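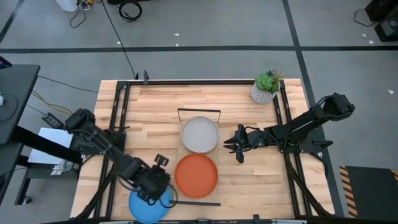 Unit 2: Setting and Clearing the Table in Residential Dining

Course handout, Food Service Operations
Instructor: Orsolya Gál

Scope of the unit

Students will learn how a small dining room is laid, served and cleared when residents eat at fixed hours. The unit covers place settings, the order of service and the handling of used dishes. Menu planning is treated in a later unit.

Place settings

A setting is built outward from the main plate. The fork is placed to the left, the knife and spoon to the right, with the knife blade turned toward the plate. The glass stands above the tip of the knife. Settings should be even along each side of the table, and chairs are drawn up only after the last setting is complete.

Plain dishes in strong colors are often preferred for residents with low vision. Pale food is easier to find on a dark or bright plate, and a raised rim helps a diner who eats with one hand.

Order of service

Service begins at noon. Soup is carried first and is never filled to the rim. Bread may be on the table beforehand – butter may not. Residents who need help with cutting are asked quietly, before the plate is set down.

Clearing

Wait until all diners at a table have finished, unless a resident asks otherwise. Plates are removed one at a time and stacked at the service cart, away from the table. Scraping is done in the kitchen only.

Assignment

Read the case study on the Pintér dining room (27 residents, two servers). Write a service plan of no more than 10 paragraphs, including a seating order. Plans are due in October and should be submitted to Benedek Szabó.

Related handouts
Unit 1: Hygiene and Dress
Unit 3: Trays and Room Service
Linen Care – Notes by Erzsébet Oláh

2 comments
10 shares

This site uses cookies to remember your settings. Accept | Manage preferences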